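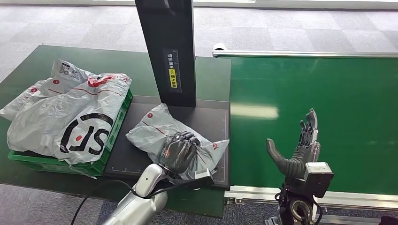
Ticket opened by Selvaraj Mondal, Ukismont site, parcel induction cell 4. Category: work practice / fault. The cell keeps logging "no read" on soft bags and the arms retry until the supervisor timer stops them. The Michalík work instruction we run to says one item on the platform, label up, both hands clear of the post before the scan is triggered. Our item presentation doesn't always follow that. With a folded courier bag on the platform, the left hand rests on top of it with the fingers curled over, and I want to know whether that counts as "clear" under the instruction or whether we need a written exception. Rigid cartons are fine. Priority: medium.

Update, Evaristo Bermúdez, Drokton support

Thanks Selvaraj. Before we change anything, please send through:

- controller software version
- the value of RELEASE_DWELL on the left arm
- the retry count before the supervisor timer kicks in
- whether the no reads follow one bag size or all of them

Please leave the cell in reduced speed while you collect this. Don't put a hand in to straighten a bag unless the cell is locked out. I know everyone knows that, but it goes in every ticket of this type.

Update, Selvaraj

Release dwell is 300 ms. Retry count is 12, which I think is the factory value. I can't find anyone here who remembers setting it. Version is whatever came with the September update, I'll get the exact string off the panel.

I pulled the log for the Sunday shift. There were 269 no reads. Small bags are worst. They get folded when the fingers press and the label ends up in the fold or under the hand. Large bags fail less but they flop over the edge of the platform and the size reading comes back wrong, so they get sent to manual anyway.

Update, Evaristo

That helps. On your original question: resting on the item is not clear. Clear means the fingers are off the item and outside the platform outline. The wording in section 4 was written with cartons in mind and I agree it's easy to read the other way. The other arm should be at its wait position, hand up and away from the platform, before the first hand starts its release.

A retry count of 12 is too high for soft goods. Every retry presses the bag again and the fold gets worse. Good practice is to try, re-present once, then send it to manual.

Please make these changes in this order and test after each one:

1. Retry count to 2.
2. Turn on "retract before trigger" for the left arm. It's under Handling, then Soft Items. You need the supervisor login.
3. Leave the dwell at 300 for now.

Record each change on the cell change sheet with the old value next to the new one. If you skip the old value the auditor will send it back, and so will I.

Update, Selvaraj

Steps 1 and 2 done. Supervisor login had expired so that took most of the morning. Exact version string is in the attached text file.

No reads are down a lot, but now there's a different problem. With the hand lifted, some of the small bags spring open again and slide a bit, and the scan fires while they're still moving. Do I raise the dwell?

Update, Evaristo

No, dwell is the time the fingers hold before letting go. What you want is the settle delay, same menu, two lines down. It will be at zero because cartons don't need it. Raise it in small steps until the moving scans stop, and stop there. Any longer just costs you throughput.

Check the pick side as well. If the bags are piled past the rim of the crate, the hand can drag a second one out with the first. One item per pick is in the instruction too, and double picks show up in your log as bad size readings - that might be part of what you're seeing on the large bags. Flusano have a fill line on their crates for this. Tape on the inside wall works the same.

Update, Selvaraj

Settle delay set, moving scans gone. Fill line taped on the crates. Size errors on large bags are better but not gone, so I'll open a separate ticket for those and keep this one on the clear hands question.

Can the instruction be reworded? New operators will read section 4 the way I did.

Update, Evaristo

Change request raised with the document owner. Proposed wording: "Hands are clear when no part of the hand touches the item or is inside the platform outline. Holding an item flat during a scan is not permitted." Until it's issued, print this ticket and keep it with the change sheet at the cell.

Status: pending document change. Large bag sizing moved to new ticket.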